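New Pads for the Left Arm

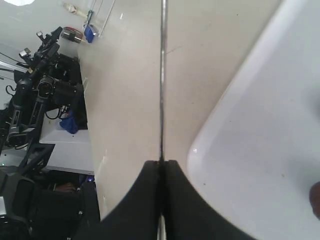
Sustdale, June

I finally got to the gripper pads on our little two-arm cell, and I've been grinning about it all evening! The arms are a pair I bought secondhand and named Ura and Livum, and Ura had been dropping thin stock for weeks. Anything chunky was fine. Give it a skinny metal rod, though, and the rod would creep sideways until it rolled out.

My test piece is exactly that, a thin silver rod, and it's a wonderful little tattletale. If it sits right on the seam between the two black pads, you're in good shape. If it leans to one side, go back and fix your centering before you touch anything else (I have skipped this, and I paid for it).

The old pads came off with two screws each. Underneath there was a gray paste of dust and old grease, which I wiped away with a shop cloth, and then I let the bare metal air out while I ate a sandwich. The pads themselves are a batch Sigrún Blöndal molded for me at Stougaard, and she got the curve so smooth that I kept running my thumb over it.

Then comes the part I love. Close the gripper slowly, stop, look straight down the fingers from the wrist camera, open, nudge the offset, close again. Ura wanted an offset of 38 counts, which is more than I expected, and I suspect the finger mount took a knock at some point. I'll pull it apart next month and check.

Once the rod was sitting where I wanted it, I let the arm run 300 open-and-close cycles at half speed, then checked the screws with a hex key. One had backed off a hair. A dab of thread locker and on we went. Bergþóra Ladefoged swears by changing pads at around 3,000 cycles whether they look tired or not, and I'm going to start writing the count on a strip of tape so I can keep up with her.

Livum gets the same treatment next, plus a better cable loop, because I keep catching mine with my sleeve. If you've found a tie that holds a coil without pinching it, please leave me a comment!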